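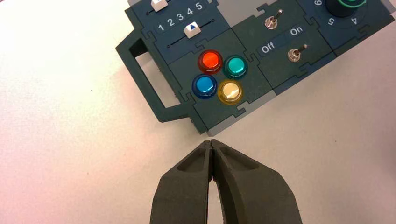 PREKDALE SOUND DESK - NEWS FROM THE HALL, MARCH

Right, quick one this month, the kettle is on and the hall needs locking up by 10.

The spring show. It's on. Two nights, Cledden hall again, doors at 7. We did look at the school in Asden but they wanted the chairs put away by half nine and there's no way in for the van except across the grass. So Cledden it is, draughty as ever. Bring a jumper. Bring two.

Sound. After last year (the hum, all through the second half, you could hear it from the car park) we've finally spent some money. New cables for the stage end, all 34 of them, labelled both ends with coloured tape. Please please do not take the tape off. Red is voices, yellow is instruments, blue is anything that goes to the back of the hall. If you need a spare there's a box under the stairs, and when you've used one write it in the book. The book is on a string. It's on a string for a reason.

The hum itself was the old lighting dimmer sharing a socket with the amp. Moved the amp to the other wall, hum gone. All that time we blamed the microphones and bought two new ones. Oh well, we have two new microphones.

Learning evenings carry on, 7.30 start, side door as the front one sticks. We've done levels and we've done feedback - next up is how to mix a choir without making it sound like it's in a bucket. After that monitors, which everybody hates. No need to have been to the earlier ones. You will spend the first bit just pushing things up and down and listening to what happens, that's how all of us learnt. Ears get tired after an hour or so, so there's a break with biscuits.

Can the person who has the long ladder bring it back. No questions asked. We can't hang the side speakers without it and the short one doesnt reach.

Money. The raffle and the quiz between them made £500, which covers the cables and leaves a bit over for the speaker stands. The Ní Chonaill Fund form has gone in as well, we asked for help with a proper cover for the desk as the bed sheet isn't keeping the dust out. Should hear by the summer. Fingers crossed but not holding our breath, they turned us down last time for leaving page 2 blank. Page 2 has been filled in. Checked it, then checked it again.

Things we still need before the show:
Someone on the interval music, both nights
A table lamp, small, that doesn't buzz
Gaffer tape, black, the decent sort
Lifts from Asden for anyone coming off the late bus

Set up is from 2 in the afternoon on the first day. Heavy stuff first, so if you've got a bad back come at 4 and do tape. Soundcheck at 5, choir first becuase they have the youngest ones and they need feeding.

Parking at the back only please, the neighbours have been very patient. Side gate code is the same as before, ask if you've forgotten it.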